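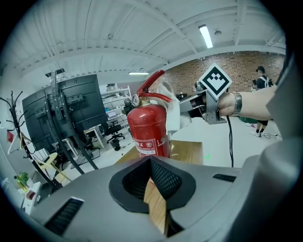
Bjarnason Paint and Woodcare — Customer Advice Team

Repainting old window frames: what to tell the customer
Speaker notes, Ivana Gallardo
Edine branch, January 18, 2016

Start when people have sat down. Thank Effie for the room. Ask who has painted a window at home, and who has painted one shut.

Slide 1. Title only

Say that I will speak of exterior wooden windows. Plastic and metal frames come in the March talk with Indira Krishnan, so please keep those questions for her.

Slide 2. What the customer asks

The customer comes in and asks for white gloss. In most cases the question is really about flaking on the bottom rail, where the water stays. Before you go to the shelf, ask three things. Which way does the window face? Is the old paint flaking or only dull? Can you push a fingernail into the wood?

If the fingernail goes in, paint is the wrong product for today. They need to cut out the soft part and let the wood dry. Tell them kindly, because many have already taken the day off work for it.

(Pause. Let somebody tell a story if they want to.)

Slide 3. Old paint

Houses of a certain age can have lead in the lower layers. We sell the test kit by the till. No dry sanding and no hot air gun until the test is done. Say it slowly and say it twice.

Where the old paint holds well, it can stay. Wash, rinse, let it dry, then rub down lightly to take off the shine. Customers often believe that everything must go back to bare wood, and then they give up after one window.

Slide 4. Putty and filler

They are two different materials and we keep them on the same shelf at Zerkgate, which does not help. Putty is for the glass. Filler is for holes in the wood. Linseed putty needs to form a skin before the paint, and how long it takes depends on the weather, so read the tub together with the customer.

Paint should go a little over the putty and onto the glass — 2 mm is enough. This thin line keeps the rain out of the joint. I see a lot of people scrape it away afterwards with a blade because it looks neater.

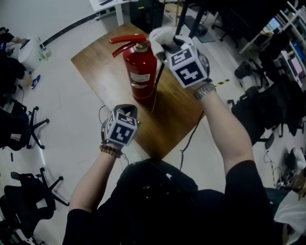 Žydrūnas Hunt wrote to me after the Underau talk that customers do not believe the part about the glass. They have bought masking tape, he wrote, they put it tight to the putty, and they are proud of the clean edge. Could we not have a small drawing for the counter?

Yes, we could. Explain now, plainly, where the tape goes. Copies are on the chair by the door.

Slide 5. Primer, undercoat, top coat

Bare spots get primer, and knots get knotting first. End grain needs more than the rest, so come back to it with the brush when it has drunk the first coat. Do not mix systems: if the primer is from the water-based range, stay with what that tin recommends.

For an ordinary wooden brush the 40 mm is the one I would hand over. The angled one is good for the glazing bars, if they will clean it properly.

Order of painting: the moving parts first and early in the day, so that the window can be closed in the evening without sticking. Begin with the bars beside the glass, finish with the frame. The sill comes last.

Slide 6. Sash windows

Keep this short. Cords are not painted. The channels get as little paint as possible, and a rub of candle wax is better there.

Slide 7. Questions

If nobody asks, ask them myself: what about rain in the night? (Wait, look, rub down the marks, coat again.)

Vimala Iyengar has the order list for the sample boards. The shelf code for the lead test is 646, it has changed and the old label is still up in some branches.

Collect the pens.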